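Packing and Storage Board > Cartons > Reuse of notched cartons
Posted by Chia-jung Su, 7 Aug 2019

Members are invited to comment on the draft guidance below before it is adopted for the Birketero stockroom. In July the stockroom received 117 small corrugated cartons for reuse. Of these, 13 were set aside on account of torn flaps. The question before us is whether a carton with a notch in its front wall should be returned to the shelf or flattened for recycling.

The present rule, carried over from the Yang manual, states that any carton with a cut wall is to be discarded. I consider this rule too strict for cartons holding light goods.

Reply from stockroom_astau
The Astau office does not support a change. A notch weakens the wall at the point where the hand takes hold of it. Our staff have been instructed to flatten such cartons on receipt, and we have had no complaints.

Reply from r_packing58
I must respectfully disagree with the Astau office. Many cartons are made with a notch so that the contents may be seen and removed. A factory notch has a clean, even line. A tear does not. The guidance should treat the two separately.

Reply from stockroom_astau
The distinction is noted. It is, however, difficult to apply at the bench when a large delivery is being sorted. We would ask who is to decide.

Reply from Chia-jung Su
The person sorting is to decide, by looking at the edges with the flaps open.
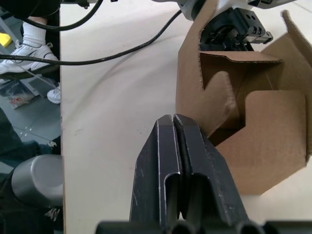
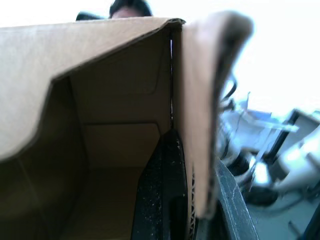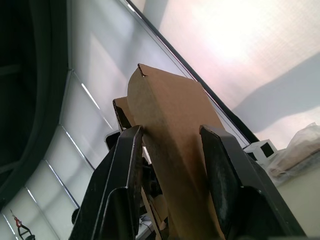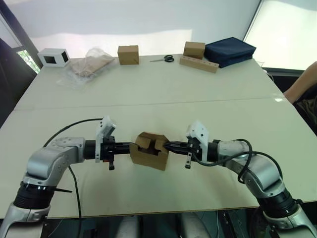 Flaps are the part of a carton most often damaged in reuse, and the draft asks that they be inspected before the walls. Each flap should be folded out fully, checked along its crease and folded back once. With the carton raised over the white table, the flaps are partly folded and the notch in the front wall can be judged without turning the carton over. A flap that is frayed at its end may be trimmed. Scissors should be kept at the far edge of the table, as they are there, so that the working side remains clear. Where the wavy inner layer is exposed along a short length only, the carton may stay in use for light goods.

Reply from fumum_stores
Fumum Stores supports the draft, with one reservation. Please define "a short length." Without a figure, each site will apply its own.

Reply from Chia-jung Su
Accepted. I will propose a measurement in the next draft.

Reply from r_packing58
I would also request a line on creases. A carton folded repeatedly in the same place will not close squarely, whatever the state of its edges.

Comments (3)

tapeandtwine: We have kept notched cartons for spare fittings for years. They stack adequately if the notches all face forward.

stockroom_astau: Our objection stands for anything stacked more than two high.

ledger1177: Please confirm whether the guidance applies to double-wall board. The draft does not say.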